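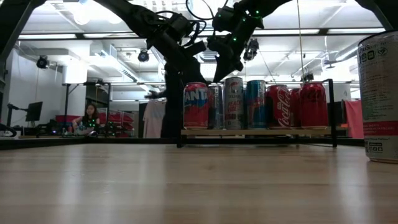 Does it matter how you put cans of soda on a shelf? It matters a little every day, and over a year those little moments become a habit you either like or hate.

Print this page | E-mail this article

May | By a Resbridge contributor | Opinion

I moved to Resbridge from Farnonia, where my family kept drinks in a crate under the stairs. You put your hand in the dark and you drank what you found. In my first apartment here I bought a small rack for the kitchen table, and I began to have opinions.

My first opinion is that one row is better than a crowd. When cans stand side by side, each can shows its face. You see the red ones and the blue one, and you see which kind is nearly finished. With a deep tray, you see only the front cans. The ones behind become old, and in my home this is how I found a can that was two years past its date.

The second opinion is less popular. I think we should not mix everything. My neighbors in Trendville Street put cola, orange soda and sparkling water wherever there is space, and they say it looks cheerful. I agree that it does. But at 90 degrees in the kitchen, with three thirsty children at the door, I want to know where the orange is without reading.

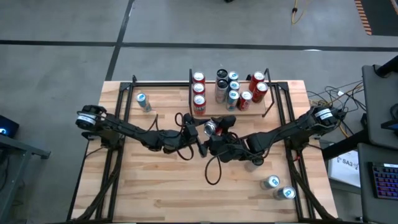 Red-and-white on both sides, blue-and-white and dark between them.

Grouping by color is the compromise I can accept. It permits a deeper tray, and a guest understands it without instruction. The weak point is the cans that do not go back. One stays standing beside the tray, two lie on the table, and after some days the table is the real storage and the tray is only decoration. I am guilty of this also.

We use cookies to remember your preferences. Accept | Manage settings

Some readers will say a raised rack is a waste, because the refrigerator exists. My refrigerator is small – the previous tenant chose it – and holds 5 cans if I remove the milk. A rack on legs also lets me wipe under it, and anyone who has cleaned dried cola from wood will understand why I mention this.

The store Mirani near my work still sells plain racks with one board and no compartments. I would buy that kind again, and I would put it where people pass, with the labels to the front.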